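Gripper Club, Friday meeting, minutes

Taken by me, Vlastimil Urban, because I was the last one to sit down. Corrections to me before next week, please, and be nice about the spelling.

We got going at 4:10 with the usual crowd, plus two new people from the Wornex build group who wanted to see if we're any fun. (Jury's out, but they stayed for the snacks.)

1. Last meeting's minutes
Approved with one change. I had written that the Korico challenge allows two arms per team. It allows one. Sorry to everyone who spent the week drawing two-armed plans, some of them were really lovely!

2. Money
We have $446 in the account after paying the Korico entry fee of $119. The replacement finger pads will come out of that, and so will pizza for the final practice, which passed without a single vote against. I asked if we could also get a proper label maker and was told to use tape.

3. Soft objects
This took up most of the meeting and I'm glad it did. The challenge rules want every team to handle at least one item that squashes, and up to now we've been living on blocks and boxes. The grip team is all in on rough, crumply stuff, the sort of thing that has no flat side anywhere and changes shape as soon as you squeeze it. Their argument is that if we can write a decent grasp for that, the boxes will feel like a vacation.

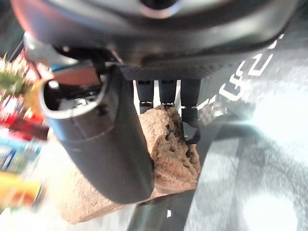
The software side isn't so sure. Our grasp code, Seyoum, picks a closing width before it moves and then sticks to it, and with something squashy the right width depends on where you grab. We went back and forth on this for a good while. In the end we agreed to try closing in small steps and stopping when the motor current climbs, and to leave the old fixed-width mode in there for the boxes so we don't break what we already have. I said I'd write the stepping part. I may have said it too fast, but it's in the minutes now so I guess I'm doing it.

There was also a side discussion on whether it's better to pinch near the middle or near an end. Half the room says middle, for balance. The other half says an end, so that more of the thing is free to hang and go where you want it. We'll do both and write down what happens, and please use the shared sheet this time and not the back of an envelope.

4. Practice data
The Zullmont folder now holds 2666 clips, and 474 of those still have no label. That's a lot better than it was in May, but the model can't learn anything from clips we haven't tagged. Everybody takes a batch home. The tags are "got it," "dropped it," "missed" and "can't tell," and I want to put in a good word for "can't tell," which people seem shy about using. If the view is smeared or blown out with light, just pick it and move on! A guess does us more harm than a blank.

We also talked about whether to throw out clips where the arm is swinging fast between spots. The Wornex folks toss theirs. We decided to keep ours for now in a separate subfolder, mainly so the travel moves can be checked for speed, and come back to it after the challenge. 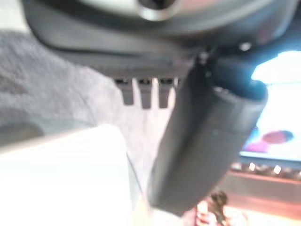
Do the fast-moving clips need a grip label too?
Only if the gripper opens or closes during the clip. Otherwise mark it "travel," put it in the subfolder and skip the other tags.

5. Challenge day
We need a driver, a backup driver and someone to run the clock. I put my name down for clock, since my hands shake when people watch me drive. The driver spots stay open until next week. If more than one person wants the main spot, we'll do three timed runs each on the soft item and go with the steadier score.

6. Odds and ends
Please log out of the shared laptop when you're done. The charger for it lives in the top drawer and would like to go on living there. One of the new folks asked if they can bring their own objects to try, and the answer is sure, as long as they're clean and don't drip.

To do before next time
Me: stepped closing in Seyoum, plus a short test script.
Grip team: order the pads, try both pinch spots, fill in the sheet.
Everyone: label your batch.

Wrapped up at 5:35. Next meeting is Friday, same time.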